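Treveck Reusable Chopstick Program Set: Product Review for Shared Dining Rooms

The Lonembridge Dining Services Office reviews tableware on behalf of schools, residence halls and small cafeterias that buy in modest quantities. The present review covers the Treveck Reusable Chopstick Program Set, a package of mixed reusable chopsticks, storage trays and washing sleeves sold to organizations that wish to stop handing out disposable pairs. The office purchased the set at full price through the supplier's regular order desk. No samples were accepted.

The set was placed in service in September at the Murnbridge dining room, where noodle and rice dishes are offered at lunch and dinner. It remained in daily use until this review was prepared. The same staff who normally run the serving line and the dish room handled the product, and they received no training beyond the printed card in the box.

What is supplied

The package includes plain wooden chopsticks and a smaller number of lacquered pairs for table service. It also contains 2 lidded trays, 3 mesh washing sleeves and the instruction card. Replacement chopsticks may be ordered separately, although only by the full bundle. Institutions that lose a few at a time will find this inconvenient.

The trays are well made. The lids close firmly and can be removed with one hand while the other holds a stack of bowls. The interior is long enough for every chopstick in the set, and the corners are rounded, so that crumbs and dried rice do not collect in them. A drain plug would have been welcome. Trays must be tipped over a sink to empty them after rinsing, and a full tray is heavier than it looks.

Comfort and grip

Diners at Murnbridge range from those who have used chopsticks all their lives to those who had seldom picked up a pair. The office asked for written comments and received a fair spread of opinion. Experienced users generally preferred the lacquered pairs, which they described as lighter and better balanced. Newer users favored the plain wood. The untreated surface holds a slippery noodle more securely, and the thicker upper end rests comfortably against the base of the thumb.
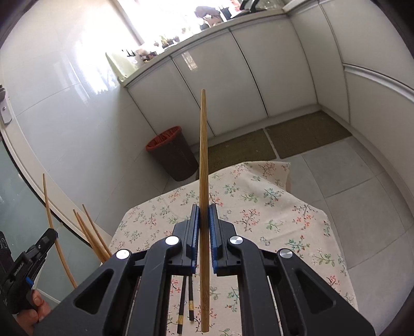 Length drew more comment than any other feature. Several diners with small hands found the wooden chopsticks too long and held them lower down, which gave them better control but caused the upper ends to knock against cups. Treveck lists a shorter version in its catalog. The office recommends that any institution serving younger children order the shorter version from the start, as the two lengths cannot be mixed in one tray without a good deal of sorting.

The blunt tips are safe and pleasant in the mouth. They are less suited to fine work. Peas, loose corn and small pieces of tofu proved troublesome, and the serving line began to set out spoons beside the trays during the second week. The office considers this a sensible arrangement in any case.

Washing and drying

The instruction card calls for washing in the mesh sleeves on the lower rack, followed by drying in open air. The sleeves performed adequately. When they are filled beyond the marked line, the chopsticks in the middle come out with starch still on them and must be washed again. Staff soon learned to stop short of the line.

Drying is the weak point of the program. Plain wood holds water, and chopsticks returned to a closed tray too early developed a stale smell by the next morning. The card mentions drying time only in small print on the reverse. In a dining room that serves lunch and dinner from the same stock, there is not enough time between meals for the wood to dry fully. Murnbridge solved the problem by keeping a second set in rotation — an added cost that the supplier's literature does not mention.

The lacquered pairs dried quickly but showed wear sooner. A dull patch appeared near the tips of several, and one pair was withdrawn after the finish began to lift. The supplier replaced it without argument, although the reply took longer than expected.

Comparison with the Stockdale set

The office has previously reviewed the Stockdale Table Set, which is sold for the same purpose. Stockdale's chopsticks are molded and survive the dishwasher without special care. They are also slippery, and diners at that time complained freely. Treveck offers a clearly better eating experience and a more attractive table. Stockdale asks less of the dish room. An institution that is short of kitchen staff should weigh this point with care.

Findings

The office rates the Treveck set as suitable, with conditions. It should be bought in double quantity where more than one meal is served each day, and shelf space should be set aside for open drying before the order is placed. The lacquered pairs are best reserved for special meals and washed by hand. Institutions that cannot meet these conditions are advised to remain with a molded product for the present. A further note will be issued once the wooden chopsticks have completed a full year of service.

Contact: Lonembridge Dining Services Office, Product Reviews Desk, ext. 1244 | Copyright Lonembridge Dining Services Office. All rights reserved. | Back to top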